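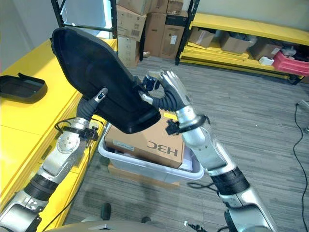 Kamrul Roy asked whether the dig totals could be trusted before the third season, and whether anyone had checked them against the old scorebooks. Yes to the second part! The first part takes longer, and most of this README is an answer to it.

Records > Girls Volleyball > Metwood Match Data > README

September 21, 2022
By Afroza Cassim

Metwood Girls Volleyball, Match and Player Data

What's in the folder

Seven seasons of Metwood girls volleyball, fall 2015 through fall 2021, varsity and junior varsity together. There are 281 matches and 135 players. Every match has a final score and set scores. Most have a full box for our side, and a good number have at least kills and aces for the other side too, which I'm thrilled about, because the paper books from Endden were so much neater than ours.

The files are plain CSV and open in any spreadsheet program:

matches.csv, one row per match
sets.csv, one row per set, including fifth sets to 15
players.csv, one row per player
box.csv, one row per player per match
notes.csv, anything written in the margins that seemed worth keeping

The last one is my favorite. Scorekeepers write down wonderful things. You'll find a net that sagged through an entire second set at Fogh, a libero who switched jerseys between matches, and a long argument (two pages!) over whether a serve had been called in.

Columns you'll need

match_id is the season year, then V or J, then the order played. So 2018-V-04 is the fourth varsity match of fall 2018. Tournament matches are numbered in the same run as everything else.

site is H, A or N. N means a neutral gym, and that covers nearly all tournament play. The Gesusley Invitational is marked N even though we brought our own net cranks to it twice.

result is W or L from Metwood's side. Pool play at Gesusley is sometimes two sets with no tiebreaker, and a split there is marked S. Please don't fold the S rows into losses. I did that in the first draft and it made our 2017 team look a lot worse than it was.

kills, errors, attempts, assists, aces, serve_errors, digs, blocks_solo and blocks_assist are whole numbers or blank. Blank means the book doesn't say. Zero means the scorekeeper wrote a zero or a dash. Those two got mixed up in the spreadsheet we started from, and sorting them out took up most of June.

pos is the position the player was listed at for that match, so one player can show up as a setter in one row and a right side in the next. Our 2019 team ran a 6-2 for the first half of the season and a 5-1 after that, and you can watch the change happen in the assists column. It's such a fun stretch to look through.

Where the numbers came from

The varsity books for all seasons were kept on paper during the match. Dilruba Sultana typed in 2015 through 2018, and I did the rest. Thibault Texier then read every varsity book aloud while I followed along in the file, which is slow but catches a lot. JV was read through the same way for 2019 and later. Earlier JV seasons have been typed once and not read back.

Set scores were compared with the opponents' books wherever the other school still had theirs. Endden had everything. Fogh had four seasons. When two books disagreed on a set score we kept the home book's version and put the other one in notes.csv.

About those digs

Back to Kamrul's question. In 2015 and 2016 our bench counted a dig any time a ball was kept up, including free balls and some plain serve receive. Starting in 2017 the bench counted a dig only on an attacked ball. You can see it right away: the team average drops hard between the two seasons, with several of the same players in the back row. They didn't get worse, the pencil got stricter.

I have left the early numbers as they were written. There's a column called dig_rule with "loose" for 2015 and 2016 and "strict" after that. If you're putting together a career list, use it! Six players have more than 300 career digs in the file, and two of them get there only with loose seasons included. Both were terrific defenders and I'd hate to see them dropped from anything, so my suggestion is to print the list with a mark by their names.

Known gaps

The JV book for the second half of 2016 has never turned up. Those matches have set scores from the opponents and no box rows.

Block assists before 2018 are patchy. Some scorekeepers gave a half to each blocker and some gave a full one to whoever was closer to the ball. Solo blocks look fine.

Attempts are missing for a few away matches where the book was filled in from memory on the bus. Hitting percentage is blank for those and should stay blank.

The 2020 season was short, with no tournaments. Per-season totals from that year shouldn't be set next to the others. Per-set numbers hold up well, and that was a very good passing team.

Names and privacy

Players are listed by a player number of our own and graduation year. The number isn't a jersey number. Jerseys changed hands too often for that, and number 7 alone was worn by five different girls. A key with names stays with the program and is used for the record board and the end-of-season banquet.

Using it

Coaches, parents, former players and students doing a stats project are all welcome to it. Please say which version you used. This is version 3. If you change a number, send me the match_id, the page in the book and what you think it should say. I love getting these.

A few things I'd be delighted to see someone try: how often the team that wins a close first set goes on to win the match, whether our serve errors climb in fifth sets, and how we've done at Endden compared with at home against Endden (I have a feeling about that gym).

Comments

Kasun Jayawardena
Great to have sets.csv split out. I tried the first-set question on varsity only and the close ones are much more of a coin flip than I expected. Should 25-23 and 26-24 both count as close?

Afroza Cassim
I'd count anything decided by two, so yes to both. Please send me what you get!

Dilruba Sultana
2017-V-11 has our libero down for a kill. I typed that one. The book does say it, but the tally sits right on the line between two rows, so it may belong to the player above.

Thibault Texier
Looked at the page again. I'd move it up a row and put a line in notes.csv.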